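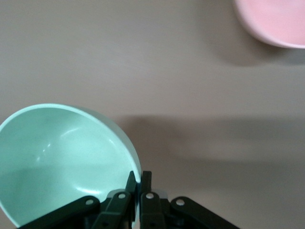
Who Clears the Table? Automation and the Staff Kitchen at Tollgate

An opinion from the Herna Institute for Work and Services
December 3, 2022

The debate over automation is usually held in the language of factories. Welding, packing and sorting are the standard cases, and the figures quoted are drawn from plants where the same motion is repeated all day. Most people do not work in such places. Many work in kitchens, canteens, wards and schools, where the hard part of the job is that no two tables are left in the same state. It is there that the next stage of automation will be felt, and it is there that employers are least prepared for it.

This Institute has followed one such case since its start. The Tollgate service center feeds 492 people on a working day and employs 40 kitchen and dining staff. Its operator, Cemon, has begun to develop robot arms for the lightest part of the work: picking up bowls and cups, setting them in order, and moving plated food from one place to another. The arms are not yet used in the dining room. They are taught and tested at a separate table, with ordinary tableware, and members of the kitchen staff take turns there during paid hours.

The position of this Institute is that the project is worth continuing, and that its present terms are not good enough.

The argument in favor should be stated fairly. Clearing and stacking are hard on the wrists and shoulders, and they fall mostly on the newest and lowest paid employees. A post that consists of nothing else is difficult to fill and seldom kept for long. If a machine can take over a share of that lifting, the people who do it now stand to gain, provided that their hours are protected while the change is made. Staff who attended the meetings in November did not speak against the machines as such. They asked who would decide how fast the line should run once the machines were on it.

That question deserves a better answer than it has received. A bowl is a simple object to a person. To a gripper with two fingers it is a curved edge that must be met at the right height and from the right side, and each small success depends on someone who knows how bowls behave when they are full, greasy or stacked one inside another. The knowledge comes from the kitchen. It has been gathered over years by people whose job descriptions do not mention it, and it is now being passed to a system that their employer will own.
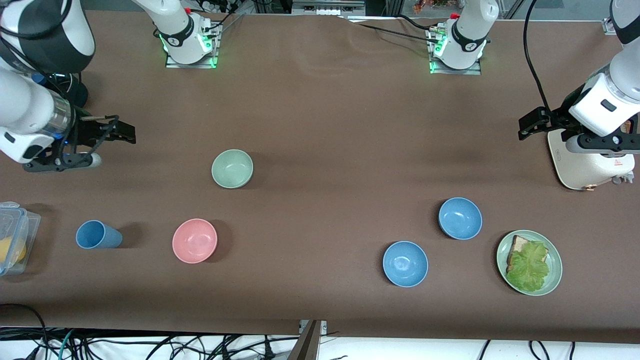 Food raises the difficulty further. A cup that has tipped over can be set upright again at no cost. A sandwich that has been gripped too firmly has to be thrown away, and a guest who receives it in that condition will complain to the attendant at the counter. Responsibility for the result therefore stays with the staff even where the movement has been handed to the machine. Any agreement that treats the robot as a full replacement for a pair of hands overlooks this, and the draft put forward at Tollgate does overlook it. It assumes that one attendant will be able to watch over the work now done by three.

Cemon has set a target of 90 percent for completed pickups before the arms may be moved to the dining room. The staff side has suggested that 80 percent would be acceptable for cups and bowls if plated food were left out for the first year. We consider the second proposal the wiser one. It accepts a lower score on tasks where failure is harmless and keeps people in charge where failure has a cost. It would also give both sides a year of shared experience before the larger question of staffing is opened.

Three changes to the draft would be enough to make it sound. Time spent teaching and correcting the machines should be recorded as skilled work and paid at the higher grade. Staffing levels should be fixed until the trial year has been reviewed by both sides. The power to stop an arm — and to leave it stopped until the shift is over — should belong to the attendant on duty, without the need to justify the decision to a supervisor who was not present.

The operator has replied that the last of these would make planning difficult. We accept that it may. Kitchens already plan around broken dishwashers and late deliveries, and an arm that is switched off for an afternoon belongs in the same category. The earlier Takács agreement, which covered the automatic tray belt in the same building, contained a similar clause, and it remains in force. We recommend that its wording be carried over unchanged when the parties meet again.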